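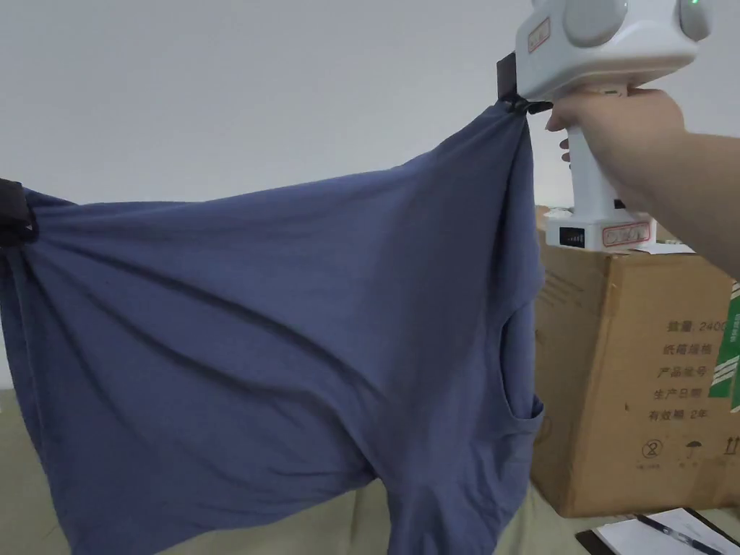 Ticket 3122 - laundry / folding table
Status: open
Site: Birkari, back room

Problem: cotton tees coming off the table with creases fanning out from the corners. Blue-gray ones worst. Customer (Kapoor) sent 7 back, says they look slept in.

Tried so far
- Lower heat on the Jikura press. No change.
- Shorter spin. Slightly better, still creased at the shoulder.
- Shake out and smooth by hand before folding. Better, but slow, and teh hem still sags if the shirt gets lifted by two corners only.

Update, 2 pm
Looks like handling and not the wash. Fabric bunches up wherever it gets pinched and the folds run out from there. Took 2 shirts from the same load - one laid flat straight away, one left hanging from the corners over lunch. Flat one fine. Other one needed a full re-press.

For now: lay flat first, smooth from the middle out, then sleeves in. Don't leave anything hanging bunched. Keep boxes off the folding end pls, need the whole lenght.

Still to do: ask Wutov if the softer cotton needs a diffrent setting. Re-press Kapoor's 7. Leaving open till the next batch is thru.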